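4月に作業部屋の模様替えをしてから「あの黒いテーブル、指紋とかどうしてるの?」と何度か聞かれたので、うちのやり方をまとめて書いておきます。拭き方が半分、あとの半分は後ろの作業台の片づけの話です。結局この二つってセットなんですよね、台があふれるとテーブルに流れてくるので……。

## 用意するもの

- マイクロファイバークロス 2枚(乾拭き用と水拭き用。うちはEdmontの無地のやつ)
- 台所用の中性洗剤をほんの少し
- 洗面器かバケツ
- 面ファスナー式の結束バンド(Skelineの12本入り)
- マスキングテープと油性ペン
- ふたのない浅い箱をいくつか

クロスは色違いで買うのをおすすめします!同じ色で揃えたら、どっちが水拭き用だったか毎回わからなくなって、結局ぜんぶ洗濯機行きになりました。

メラミンスポンジは用意しないでください。白い天板なら私も使いますが、つや消しの黒にはだめです。こすったところだけ変なつやが出て、斜めから見るとくっきりわかります。前に使っていた小さい棚でやらかしました。今も物置にあって、見るたびにちょっと落ち込みます。

## その1 まず上のものをどける

拭く前に、テーブルの上のものをいったん全部どけます。マグを持ち上げてその下だけさっと拭いて戻す、というのは楽なんですが、それを続けると置いていた場所のまわりに薄い輪っかが重なっていって、ある日まとめて目に入るんです。黒はほこりも目立つし、水の跡も目立つ。白い家具から乗り換えた人はたぶんみんな同じことを思うはず。

どけたものの行き先を先に決めておくと早いです。うちは浅い箱を床に一つ置いて、紙類もペンも布もとりあえずそこへ。マグだけは台所へ直行です(箱に入れて倒したことがあるので)。

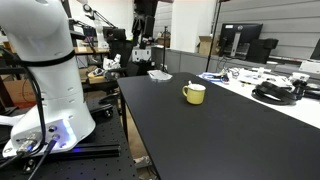 つや消しの黒いテーブルと黄色いマグ。奥の白い作業台にはケーブルが散らばっている。

## その2 乾拭き、水拭き、もう一回乾拭き

順番はこうです。

1. 乾いたクロスで、奥から手前へほこりを集める
2. 洗剤をぬるま湯に数滴たらして、もう一枚をひたし、かたく絞る
3. 長い辺と平行に、一方向で拭く
4. すぐに乾いたクロスで追いかける

大事なのは4番です。水拭きのまま自然に乾かすと、筋がそのまま残ります。広いテーブルだと全部水拭きしてから乾拭きに移りたくなるんですけど、最初のほうはもう乾いていて間に合いません。私は腕が届く幅で区切って、60センチくらい進んだら……と書きかけましたが、測ったらちょうど60センチでした。そこで持ち替えて乾拭き、また次へ。面倒そうに見えて、慣れると音楽を一曲かけているあいだに終わります。

円を描くように拭くのは、油っぽい跡があるところだけにしています。全体をくるくるやると、照明の向きによっては渦巻きが見えるんですよ。朝は気にならないのに夜になると急に見えたりして、二度拭きするはめになります。

それから脚。天板ばかり見ていて忘れがちですが、黒い脚にもほこりはつきます。しゃがんだついでに上から下へなでておいてください。床に何か転がっていたら、そのときに拾う!

### 輪じみがついてしまったら

ぬるま湯で絞ったクロスをしみの上に置いて、しばらく待ちます。お茶を一杯いれて戻ってくるくらいの時間。そのあと力を入れずに拭いて、乾拭き。これで落ちなければもう一回だけ繰り返して、そこでやめます。三回目に入るとたいてい力が入ってしまって、しみよりこすり跡のほうが目立つことになるので。

コースターは一応あります。Biddaleという雑貨屋さんで買ったコルクのもので、気に入っているのに、私はマグをじか置きする癖がどうしても抜けません。ここだけは人に教えられる立場じゃないです。

## その3 後ろの作業台のケーブルをどうにかする

さて、問題の白い作業台です。モニターがのっていて、手前に部品だの紙だのケーブルだのが広がっていくあの台。ここがいっぱいになると、いちばん近い平らな場所、つまり黒いテーブルに物が引っ越してきます。拭き掃除を楽にしたかったら、先にここをやったほうが早いかもしれません。

最初にやるのは、つながっているケーブルと、つながっていないケーブルを分けること。端から手でたどっていって、どこにも挿さっていなければ抜き出して箱へ入れます。ここで「何のケーブルだっけ」と考え始めると日が暮れるので、考えるのは全部出しきってから。

抜き出したものは一本ずつ輪にして、結束バンドで一か所だけ留めます。太いケーブルは大きめの輪に。小さくきつく巻くと癖がついて、次に伸ばしたとき机の上でびよんと跳ねます。太さの違うものを一緒に束ねるのもあまりよくないです、細いほうが中で遊んで、結局ほどけてきます。 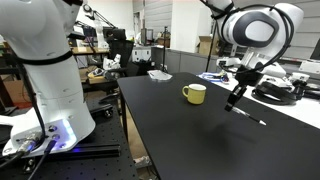

輪にしたら、マスキングテープを旗みたいに二つ折りにして貼って、名前を書きます。「モニター予備」「青・長い」とか、自分がわかればそれで十分。正式な規格名を書こうとして調べものを始めたことがあるんですが、そのまま夕方になりました。油性ペンはキャップをしてから次の作業へ。書いたばかりのテープを黒い天板の上に伏せて置くのもやめたほうがいいです、インクが移ります(移りました)。

それでも正体のわからないケーブルは出てきます。うちでは「不明」と書いた箱に入れて、24週間たっても出番がなかったら手放すことにしています。半年じゃなくて24週間なのは、カレンダーに週の番号が入っているからで、深い意味はないです。

つながったまま残すケーブルのほうは、台の後ろ側に寄せます。ただしぴんと張らないこと。モニターの向きを変えたときに引っぱられて抜けます。手のひら一つ分のたるみを残して、そこにゆるくバンドを巻いておくと、動かしても平気です。

## その4 紙と細かい部品

紙は立てる派と平らに置く派がいると思いますが、私は平ら派です。Lauの浅いトレーに入れて、ふちから出たら整理する日、という決まりにしています。立てるとなぜか永遠に入るので。

細かい部品はふたのない箱に、種類ごとじゃなく「今やっていること」ごとに入れます。種類で分けるときれいなんですけど、作業のたびに箱をいくつも開けて、戻すのが嫌になって、また台の上に散らばるんです。終わったら箱の中身をまとめて元の引き出しへ。箱そのものは空にして重ねておきます。

ちなみに箱を買う前に台の奥行きは必ず測ってください。私は測らずに長さ105センチの細長いケースを買ってしまって、どの向きに置いても何かの邪魔になります。今はベッドの下で毛布入れになっています。

## どのくらいの頻度でやるか

- 乾拭きは使った日の終わりに、さっと
- 水拭きは気になったとき。やりすぎなくて大丈夫
- ケーブルは一本増えたらその場で名前を書く
- 台の上の総ざらいは季節の変わり目

乾拭きだけは毎回やっておくと、水拭きの回数がかなり減ります。クロスをテーブルの近くに置きっぱなしにするのがコツで、引き出しにしまった週はだいたいさぼっています。

クロスの洗濯は、柔軟剤なしで。柔軟剤を入れると吸わなくなって、拭いたあとに白っぽい膜みたいなのが残ることがあります。乾燥機も使わず部屋干し。タオルと一緒に洗うと糸くずを連れて帰ってくるので、うちは別のネットに入れています。

つやありの黒い天板の場合は手順が少し変わると思います。うちにはないので試せていません。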